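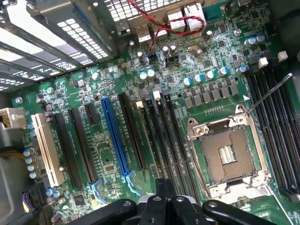 Computer refurbishment

Computer refurbishment is the testing, repair, cleaning and resale or donation of used computers. It covers desktop machines, laptops and servers, along with separate parts such as memory modules, storage drives and expansion cards. Most refurbished computers come from businesses, schools and government offices that replace their equipment on a fixed schedule, often while the machines are still in working order.

Refurbishment is usually set apart from repair, in which a computer goes back to the same owner, and from recycling, in which it is taken apart for its materials. In practice the three overlap. A workshop may repair one machine with parts taken from a second and send what is left to a recycler.

Terminology

A used computer is one that has had a previous owner and is sold as it stands. A refurbished computer has been tested and put into working order by the seller. The word "renewed" is used by some retailers with the same meaning. "Remanufactured" generally implies a more thorough process, with worn parts replaced and the finished unit held to a written specification, but the term is used loosely in advertising.

"Open box" describes goods that were sold and returned, often with little or no use. Some sellers list these as refurbished after a check and a software reset. "For parts" or "not working" describes equipment sold without any promise that it can be made to run.

Sources of equipment

Leasing companies are a major source. A company that leases several hundred desktops to one customer gets them back together, in the same model and often with the same parts, which makes testing and repair much faster. Mixed lots, such as those from public collection days, need more sorting and contain more machines that are too old or too damaged to sell.

Customer returns and canceled orders also reach refurbishers, either through the maker's own outlet or through brokers who buy by the pallet. Donated equipment makes up a large part of the supply for nonprofit workshops. Some of these ask donors to leave power adapters and cables with the machine, as replacing them can cost more than any other repair on an older laptop.

Process

Intake and inspection

On arrival, each computer is given a label and entered in a stock list with its model, serial number and visible condition. Machines with swollen batteries are set aside at once and handled separately. The case is opened and checked for dust, corrosion, missing screws and signs of liquid. On desktop boards, the inspector also looks for bulging or leaking capacitors and for bent pins in the processor socket.

Data removal

Storage drives are erased before any other work is done, or are removed and kept under lock until they can be erased. On magnetic hard drives this is commonly done by overwriting. Solid-state drives are usually cleared with a command built into the drive, because overwriting may not reach every part of the memory. Drives that fail during erasure are shredded or crushed. Many business customers ask for a certificate that lists each drive by serial number and gives the method used.

Testing

Testing starts with whether the machine powers on and completes its startup check. Memory is then tested with a program that writes and reads back patterns, and the processor is run under load while its temperature is watched. Ports, speakers, the network connection and the cooling fans are checked by hand or with a test script. On laptops the screen, keyboard, hinges and camera are also checked, and the battery's present capacity is compared with its capacity when new.

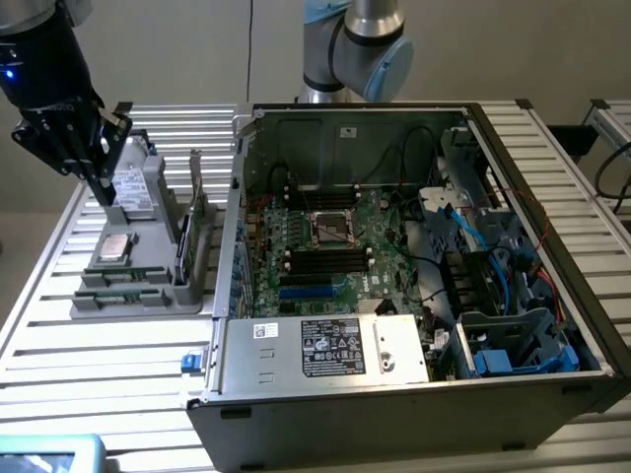 Repair and upgrade

The most common replacements are storage drives, memory and laptop batteries. Fitting a solid-state drive in place of a magnetic one is often the single change that does most for an older computer's speed. Dried thermal paste between the processor and its cooler is cleaned off and replaced. Work on the circuit board itself, such as replacing a power connector that has been soldered in place, is done by fewer workshops and only where the value of the machine allows it.

Parts must match the board they are fitted to. Memory made for one generation of board will not fit the slots of another, and some makers use power supplies and front panel connectors of their own design. Workshops that handle a narrow range of models can keep a useful stock of spares. General workshops more often rely on donor machines - units bought or kept to be stripped.

Software

A clean operating system is installed with a valid license. Business desktops often carry a license tied to the board, which is restored during setup. Machines that can't run a supported version of their original system may be given a Linux distribution. Firmware passwords and remote management locks must be cleared by the previous owner, and a computer that remains locked is normally used for parts.

Grading

There is no single grading standard. Most sellers use letters, with A for light wear, B for visible scratches and C for heavier marks or minor damage that doesn't affect use. The grade normally describes appearance only. Battery condition may be given separately.

The wholesaler Rendard uses a scale of 8 grades and accepts laptops for its upper 3 only if the battery holds at least 75 percent of its original capacity. The Viron outlets use 2 grades and describe any damage in the listing. Ismail Hajji, in a handbook for small workshops, advises against fine scales on the ground that two inspectors will seldom agree on them.

Warranty and consumer protection

Warranties on refurbished computers are usually shorter than those on new ones. Batteries are often excluded or covered for a shorter time. Where the work is done by the original maker, the warranty may be the same as for a new machine. Rules on what a seller must disclose differ from country to country.

Environmental aspects

A large share of the energy used over a personal computer's life goes into making it, so longer use spreads that cost over more years. The benefit is smaller for old machines that draw a lot of power and are left running all day. Refurbishment also delays the point at which a computer becomes electronic waste. Exports of used equipment have been criticized where shipments described as reusable contained broken goods.

See also

Electronic waste
Data erasure
Planned obsolescence
Right to repair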